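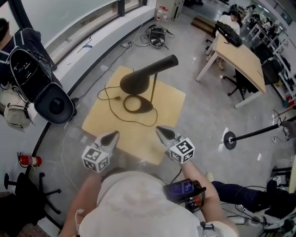 **Can you leave a desk lamp standing on the floor while you sort out the cables in a shared office?**

For an afternoon, fine, as long as it stands on something flat and the flex is kept out of the walkway. For longer than that, put it back on a desk.

---

**Thread: Black desk lamp, thin stem - flex too long, what do people do with it?**

**drirgate_dan** wrote:

We're clearing the upstairs room at Drirgate and I've been given the lamps and leads to deal with. The lamp I'm on now is a plain black one with a round tube of a head, a thin upright stem and an oval base. I've got it standing on a square of beige board on the floor so I can see what I'm doing.

The lamp is fine as far as I can tell. My problem is the cable. It's a lot longer than it needs to be for a desk against the wall, so it ends up in loops by the base and then on the floor with everything else. There's already a power strip down there with black cords running off it.

Do I shorten it, coil it, or leave it? It has an ordinary plug on the end.

---

**Mandla Naidoo** wrote:

Leave the length alone and coil the spare. Loose coil, the size of a saucer, one hook and loop strap through it, and stick it to the underside of the desk. Ten minutes including finding the strap.

Don't wrap it round the stem. On a thin stem it looks terrible and it pulls the lamp over when somebody moves the head.

---

**pipkin67** wrote:

I'd shorten it. Cut, strip, new plug, done. I did all of ours when we moved into Shabalala and there hasn't been a loop on the floor since.

---

**Mandla Naidoo** wrote:

> I'd shorten it. Cut, strip, new plug, done.

And then the desk moves a metre to the left and you need an extension lead. Also check what the plug is before you cut anything. If it's moulded and has a transformer in it, you can't just swap it for one from the hardware shop.

---

**pipkin67** wrote:

He said ordinary plug. I took that as an ordinary plug.

---

**drirgate_dan** wrote:

It's ordinary, but I'd have to ask before cutting anything, and I can't see them saying yes. The lamps are on the inventory. This one is item 827.

---

**Yolotzin Solís** wrote:

What's the desk like? If it has a modesty panel or a tray you can lose any amount of cable in it. If it's one of those light wooden tops on white legs with nothing underneath, then you need the strap or a clip.

---

**drirgate_dan** wrote:

Light wooden top, white legs. There's a desk like that in here already.

---

**Yolotzin Solís** wrote:

Then do what Mandla says, but put the coil at the back leg and not in the middle. In the middle it's where people's knees go. We had the Skarar clips for this and they fell off in the summer, so I'd use screws if you're allowed.

---

**hobnob_terrace** wrote:

Bit off topic but since you're doing the whole room, do the power strip first and the lamps last. If you start with the lamps you'll run them all to where the strip is now, and then somebody will move the strip.

Order I'd go in:

1. Decide where the desks go.
2. Fix the power strip to the wall or the back of a desk.
3. Plug in whatever can't move, so the big white cabinet-type appliances and so on.
4. Chairs.
5. Lamps.

---

**pipkin67** wrote:

Chairs before lamps makes no sense to me. Chairs have wheels and they run over the flex. I'd bring chairs in dead last.

---

**hobnob_terrace** wrote:

You need the chair in to know where the light falls. I'm not putting a lamp up for an empty space.

---

**pipkin67** wrote:

You can sit on a box.

---

**Mandla Naidoo** wrote:

While you're at floor level, Dan, are the fire extinguishers up on brackets? Whenever a room gets cleared they end up on the floor.

---

**drirgate_dan** wrote:

There's one lying on its side by the wall. Point taken. I'll stand it up today and ask about a bracket.

There are also two water jugs at the foot of the white cabinet. Would you move those?

---

**Mandla Naidoo** wrote:

Yes. Away from anything with a plug on it. Other side of the room if there's space.

---

**Yolotzin Solís** wrote:

Agree on the water. I'd also pick up any loose bits of wood. Planks on a grey floor are easy to miss when you're carrying something.

For angle, by the way, I have the head pointing across the desk and not straight down. With a long head like that you get a hard bright patch if it's right over the paper.

---

**kettle_on** wrote:

Does anyone still sell those lamps without the switch on the flex? Kadadness used to have them but the page has gone.

---

**hobnob_terrace** wrote:

Start a new thread for that or it'll get lost.

---

**drirgate_dan** wrote:

Update, 11/07/2021. Coiled and strapped at the back leg, no cutting. Extinguisher is upright, water is by the door. Strip still to do - I need longer screws and the shop is shut.

I've put the chairs in. Sorry pipkin.

---

**pipkin67** wrote:

Mind the wheels on that flex then.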